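Ticket 306 – Keg fridge pouring nothing but foam
Opened: 22 Oct 2023
Product: Gromance single tap keg fridge, with Plalance regulator
Bought from: Lornavix
Status: Solved (mostly)

Hello Lornavix support, me again. You asked me to put everything I've tried into one place instead of sending you five separate messages, which is fair enough, so this is the whole lot and I'll keep adding to it as I go. The short version is that my lovely new keg fridge gives me a glass of foam with a sad little puddle of bitter under it, and I've got family coming who have been promised beer. 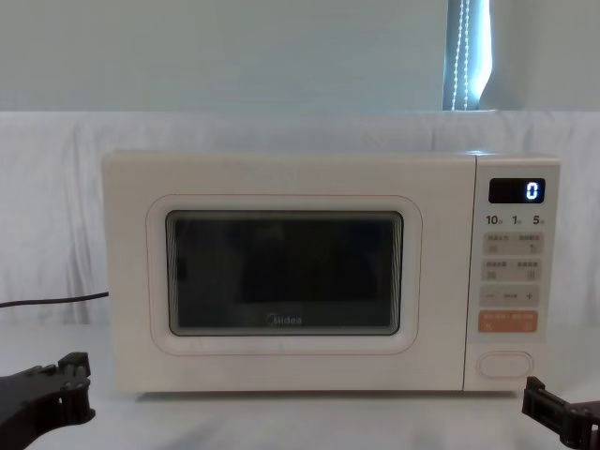
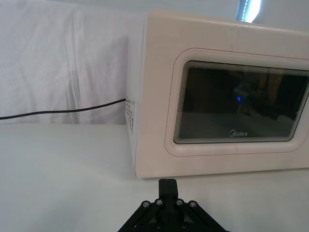
The setup

The keg fridge is the Gromance single tap one, with the tower on top and the gas bottle sitting inside at the back on the little shelf. The regulator is the Plalance that came in the bundle. Beer line is the clear stuff you supplied, 3 metres of it, and the tap is the ordinary one without the flow control lever (I wish I'd bought the one with the lever now, but I was feeling tight).

The keg is an old ball lock one I bought second hand in June. I gave it a proper soak in cleaner when I got it and it sat empty in the garage until now, because I was still bottling everything. The beer is a plain brown bitter from a kit, with a few extra hops thrown in loose near the end. It had 21 days in the fermenter, cleared beautifully, and tasted lovely out of the trial jar. No sourness, nothing odd.

What it does

First glass of the evening is pure foam. Second glass is mostly foam. By the third it's a bit calmer but still well over half head, and what does end up as beer is flat as a pond, because all the fizz has gone into the froth. The pour also spits. You get a smooth second or so, then a cough, then smooth again. I did mention the coughing in my first message and I think it got lost among my moaning about the foam.

Between pours I can see gaps in the beer line, where there's gas sitting in what ought to be a solid run of beer.

Try one: turning the pressure down

Your first reply said it was most likely too much pressure, so I shut off the gas, pulled the ring on the keg until it stopped hissing, wound the Plalance right back and brought it up again gently to where your leaflet suggests for bitter. Left it overnight.

Result: slower foam. I mean that quite literally, it was the same amount of foam and it just took longer to arrive. I then got impatient and dropped it again and it would barely come out of the tap at all, so back up it went. Please don't tell me to turn it down any more!

Try two: checking the temperature

The front of the fridge said 4, and I'd taken that on trust. I put a glass of water in next to the keg with a kitchen thermometer standing in it and left it shut all afternoon. When I looked, the water agreed with the display closely enough for me, so the cabinet itself is fine.

The tower isn't, though. If I put my hand round it, it's room temperature, and the beer sitting in that last bit of line must be as well. That would explain the first glass being the worst one. I stuffed some pipe insulation up the inside (the grey foam kind, cut down the side) and taped a bit of it round the back of the tap fitting.

Result: better. The first glass is now only as bad as the second one, if that makes sense. It still coughs.

Try three: the line

I took the line off and went along it with my fingers looking for a kink. There was a flattish spot where the door had been shutting on it – my fault, I'd coiled it in a hurry and a loop had dropped down the front. I warmed that part in hot water to bring the shape back and coiled the whole thing flat on top of the keg, with a couple of loose ties holding it.

While I had it off I ran line cleaner through, then plenty of clean water. Took the tap apart too. The tap had a bit of sticky brown muck behind the collar, not much, and I scrubbed it with the small brush from your kit. Everything went back together with new clips.

Result: no change that I could honour with the name. Lots of wet towels.

I'll admit I also tried tilting the glass in about every way a glass can be tilted, and opening the tap very slowly, and opening it very fast. Opening it fast is right. Opening it slowly makes a horrible mess, so if anyone else reads this one day, pull the handle all the way in one go.

Try four: is it just overcarbonated?

This was your second suggestion and it sounded right to me, because in the first week I'd been a bit wild with the gas. I'd set it high and rocked the keg on my knees while watching telly, which I'd seen recommended, and I probably went on too long with it. So I took the gas off completely and let the pressure out through the ring morning, noon and night for a couple of days. Then back to normal pressure and another night's rest.

Result: less fizz in the beer, which I noticed when I tasted it after the head had finally gone down. Same foam, same coughing. So I'd overdone the gas as well, but it wasn't the whole story.

At this point I was fairly grumpy and had a bottle of something from the shop.

Message from Lornavix support

Pasting this in so it's all together:

"Thanks for such a thorough write-up. Please look at the line right where it leaves the black disconnect on the keg while someone else holds the tap open. If bubbles are already in the beer as it leaves the keg, the gas is getting in at the keg end. Please check the small rubber ring under the lip of the long dip tube, and the spring valve inside the post. Let all the pressure out of the keg before you undo anything."

Try five: the keg end

So I did as I was told. I got a helper on the tap and put my head in the fridge with a torch, and there they were, a stream of tiny bubbles coming straight out of the disconnect and off up the line. I can't believe I hadn't looked there. I'd been staring at the other end of the line for days.

Gas off, disconnects off, ring pulled until it was completely quiet. Then I pulled it again, because I'm nervous of these things. The beer post came undone with a deep socket (a spanner works but mine kept slipping and I didn't fancy chewing the metal up). Lifted out the long tube and the little ring under the lip was flat on one side and had a split in it. I'd guess it's as old as the keg is. I never changed it when I bought the thing, I only did the big lid seal, and I can see now that was daft.

The spring valve in the post also had hop bits in it. Green mush, packed round the spring. That'll be my loose hops, which I'd thought had all stayed behind in the fermenter.

What I did:

Rinsed the post and the spring valve until no more green came out, then sanitised both.
Fitted a new ring on the long tube, from the spares bag that came with the bundle.
Wiped a thin smear of keg grease on it.
Did the short gas tube while I was there, same ring, also looking tired.
Tightened both posts up firmly without leaning on them.
Put the gas back on and went over both posts and the lid with soapy water. No bubbles.

I left it alone overnight, which took some doing.

Result

It pours beer! First glass had a bit too much head, the next one was spot on – creamy top, clear underneath, and proper fizz when you drink it. No coughing at all. The line stays full between pours too, bar one small gap up by the tower if it's been standing all day.

I'm keeping the pipe insulation in the tower because that definitely helped. A fan to push cold air up there might be the next thing. Does the Gromance have somewhere to take the power from inside the cabinet, or would I have to bring a lead in through the hole where the gas hose can go? The manual shows a drawing of the back but the writing on it is too small for me.

Still open

The Plalance dial creeps up slightly overnight. It's only a hair and it goes back down after I've poured a glass, so I don't know if that's normal or if I should be worried about it. You've not answered that one yet, unless I've missed it.

Also could you add a pack of the dip tube rings to my next order please, and a hop bag, the fine mesh sort with the drawstring. I've used up the spares now and I've got another second hand keg in the garage that I haven't so much as opened. I'd rather do all the seals on that before any beer goes near it. If you do a full set for ball lock kegs, lid seal and all, send that instead and leave off the loose rings.

Update from Lornavix support

"Very glad it's pouring. A small rise on the dial overnight with no beer drawn can be normal as things settle, but if it keeps climbing over several days, turn the gas off at the bottle and let us know. We do a full seal set and will swap it in. I'll ask about the fan lead and leave this ticket open until I have an answer."

Thanks. It hasn't climbed any further this morning. Bitter is going down rather quickly so I may need to get the next one on before the fan question is settled.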